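The confidence number is lying to you

Every perception stack I have worked with reports a number between nought and one, and every team I have worked with treats that number as if it had come down from a mountain. The detector says 0.97, so the box is there. The planner believes the detector, the controller believes the planner, and the gripper goes off with great conviction to a spot where the box used to be.

My complaint is a small one and I have been making it for years, mostly to Geert Van Leeuwen, who has heard it often enough to do the voices. It goes like this. We spend our budget teaching software to be right, and hardly anything teaching it what to do in the second after it was wrong.

Take the job we've been chewing on since November: medicine cartons on a rumpled cloth. I would have called that easy once. A carton has corners and flat sides, and the manufacturer has kindly printed it in bright yellow. Sebastián Farías wrote the first pose estimator for it in an afternoon and it was very good, on still pictures. Then things began to move.
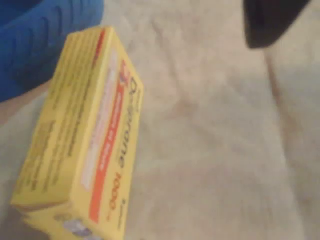 Motion blur does something rude to a pose estimator. It doesn't make the thing fail, which we could live with. It makes it answer the wrong question politely. Ours would find an edge, decide that the stripe printed along the face was a nicer edge, and hand over a pose turned a few degrees from the truth, confidence unchanged. The planner at Emier, where I spent two years, would have taken that and run. Ours did too, until Rianne Maes put in a check so dull that I'm almost embarrassed to praise it in public. If the last few poses disagree with each other by more than a carton could reasonably have turned, the arm slows down and looks again.

That's all it does. There is no network in it. It's 45 lines, and 7 of those are a comment from Rianne asking people not to make it cleverer. I have seen it rescue more picks than the last two rounds of retraining, and it will never be in anybody's slides.

The usual objection (Gerrit Van Hecke makes it best, generally with his coat already on) is that such checks are plasters. A proper model with proper uncertainty wouldn't need them. I agree with him entirely and look forward to meeting this model. In the meantime I would point out that we have been promised calibrated uncertainty for as long as I've had a job, and that what we have in the repository is a softmax and a threshold someone picked before lunch.

There is a second objection, which I take more seriously: slowing down costs time, and customers buy time. Karlijn Aerts did the sums for the Cillton proposal and they weren't kind to me. Over 1,000 picks, the check adds minutes you'd notice. What her sheet hadn't got, until I nagged her, was a column for the picks that go wrong and need a person to walk over. Put that in and the hesitant robot starts to look rather brisk.

I'd go further and say that most of our trouble lives in places we've agreed to call simple. Give a team a bin of tangled cables and they'll turn up with depth fusion, three planners and a reading list. Give them two things on a sheet and they'll hard-code the height of the table.

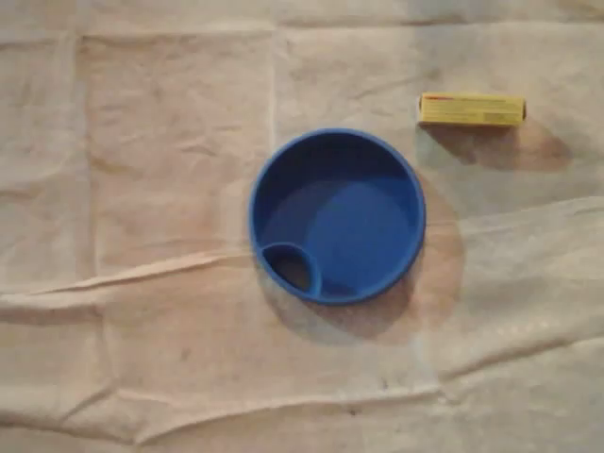 Cloth has no single height. It has a ridge here and a fold there, and the fold you mapped in the morning isn't the fold you have at four o'clock. Our planner fitted a plane through the lot and called it a surface, which is a bit like describing the Ardennes by their average. Most of the time you get away with it. Then a fingertip comes down on a ridge, the force reading jumps, and the controller concludes that it has hold of the carton. It closes and lifts, and it reports success. I have logs of our arm placing nothing, very neatly, exactly where it had been told to.

Shadows are the other one. A soft shadow next to a shallow dish will persuade a segmentation model that the dish is wider than it is, and always on the same side, so the error doesn't average out however long you run. We found this by drawing the masks over the camera view and looking at them, a technique I recommend and which took us far too long to try. We had dashboards, you see. The dashboards were green.

So here is what I'd spend money on, if anyone gave me any. A viewer that shows what the planner believed beside what the camera saw, at the same instant, opening in less time than it takes to lose interest. Verbruggen had one, ugly as sin, and I still miss it. Then a gripper state called "don't know", and a planner that is allowed to receive it. Ours has open, closed and holding, so whenever it doesn't know, it has to pick one of those and sound sure.

Geert thinks "don't know" will spread through the code like damp and that within a month every module will be returning it. He may be right. I've put it on a branch anyway, and Rianne is reviewing it, and so far her only comment is that it's too clever.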